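Aslak Hägglund
@aslakhagglund
June 11, 2020

1/ A few people asked why the grout in their kitchen went blotchy after sealing. Short thread on cement grout, water ratio and cure time. Mostly notes from redoing my own backsplash in Tangen, plus two jobs I helped with in February.

2/ Cement grout sets by reacting with water. The bag gives a range for the mix. Stay at the dry end of it. Extra water makes it easier to spread and leaves a weaker, more porous joint, and the color comes out lighter in some spots than others.

3/ Weigh the water. A kitchen scale is fine. My small batches take 200 grams of water, and I write the powder weight on the lid of the tub so the next batch matches. Eyeballing each batch is how you get a visible line where one ends and the next starts.

4/ Mix, let it stand for the time printed on the bag, mix again. Do not add water after the second mix. If it has gone stiff in the bucket, throw it out.

5/ Most blotching comes from the sponge. A wet sponge puts water back into the top of the joint and pulls pigment out. Wring it until it no longer drips, wipe diagonally across the tile, flip it, rinse. One pass per side.
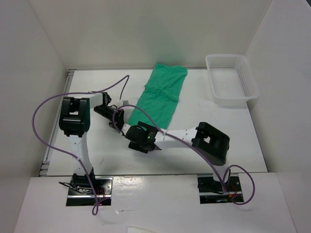 Two arms over a white tabletop, grippers close together near the middle.

6/ Haze is a separate problem. It is a thin film of cement on the tile face and it buffs off with a dry cloth if you get to it the same day. Left for a week it needs a haze remover. Keep acid cleaners off marble and limestone entirely.

7/ Sealing too early traps moisture under the surface, and the joint dries in patches. Follow the grout maker's wait time, then look at the joints in daylight. If the color is still uneven from joint to joint, wait longer.

8/ Sajib Ranasinghe did a hallway in Trutlow last winter, unheated, same product as mine. His took far longer to even out. Cold slows the reaction, and the times on the bag assume a warm room.

9/ To check an old sealer, put a few drops of water on the joint and leave them for several minutes. If the joint darkens, the sealer is worn out or was never there. Test near the sink and behind the stove. They wear differently.

10/ Changes of plane (wall to counter, inside corners) get flexible caulk in a matching color. Grout cracks there however well it is mixed. I had 2 corners grouted by the previous owner and both had split along the full height.

11/ For anyone who asked about epoxy grout: different chemistry, no sealing, much shorter working time. Most of the above does not apply. I have only used it on a shower floor and will post those notes separately.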